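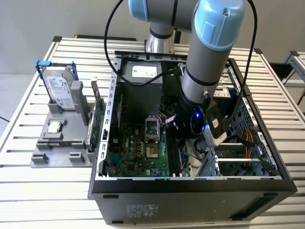 Nayeli Chávez told us at the gate that we had picked the wrong month, and that anyone who wants to see the Irkomcombe paper mill at full tilt should come in June, when the river is low and the big machine runs day and night.

Home Visits Mills and Works Archive Contact

We went in March anyway. The open day was Thursday, March 14, 2024, and the bus from Tavunmont dropped us 20 minutes late. Coffee had been set out in the old rag loft, which still smells of wet cloth. Edem Amegashie took our group. He has worked the vats since he left school and talks quietly, so stand near the front.

The tour starts with the pulp. Cotton linters come in as thick pressed sheets and go into the beater, an oval tub with a heavy roll at one side. Edem let us put a hand in the stock before and after. At first it is lumpy and the water runs straight off. Two hours later it feels like thin yogurt. Madigan, the stationery firm, takes most of what the mill makes, and wants it beaten a little longer than the rest.

Sheets are still made by hand on Thursdays. Each of us got to pull one. Mine had a thin corner and a drip mark, and Leonie Thiele's came out nearly square. The felts go into the press in a stack, and it takes two people on the bar.

Upstairs is the drying loft — long, cold, with shutters you open by hand. A full load is 1000 sheets and hangs for three or four days depending on the weather. The ropes are waxed so they don't leave a brown line.

The shop is small. I bought a pad of the heavy cream paper and a box of seconds, which are cheaper and fine for letters. The watermark on the seconds is the old one, a heron, dropped after the mill was sold to Gundinano.

Tickets are at the gate, cash only. Wear shoes you don't mind getting wet. The stairs to the loft are steep and there is no elevator. The last bus back leaves from the bridge, and the stop is on the far side.

Search this site Enter keyword Go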